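Noémi Kocsis has been darning other people's clothes in Waltville for 20 years, and she would like everyone to stop calling it a revival.

"A revival of what?" she says, threading a needle without looking at it. "People had holes the whole time."

Her shop, Kerekes, kept the name of the shoe repair that was there before, mostly because the sign was bolted on. She charges $3 for a small hole and has a waiting list of up to 48 people, a few of whom own garments worth less than the bus fare to reach her. She doesn't argue with them. "A man brought me a dish towel once. I fixed the dish towel."

Kocsis learned from Katalin Juhász, a neighbor with firm views on thread. Wool goes on wool, cotton on cotton, and polyester was discussed only after lunch. "She made me undo my first heel four times. Then she wore it to church and told everyone it was hers."

I ask about visible mending, the fashion for patching gray elbows in loud colors. Kocsis looks at me for a while. "It's fine," she says. "If you can't match the gray, orange is very brave."

Socks are still most of the work, and the ones she turns away are worn thin all the way around — "at that point I'm knitting you a new one, and you should pay me for it." The classes she runs in April fill up anyway. Most students come once, finish half a toe, and go home happy. She keeps the abandoned halves in a drawer, in case.

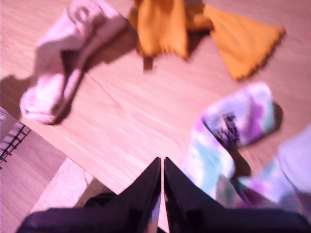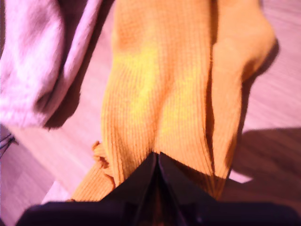
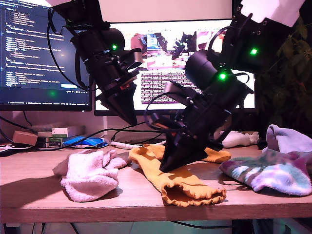
Socks, the last of them in mustard and company.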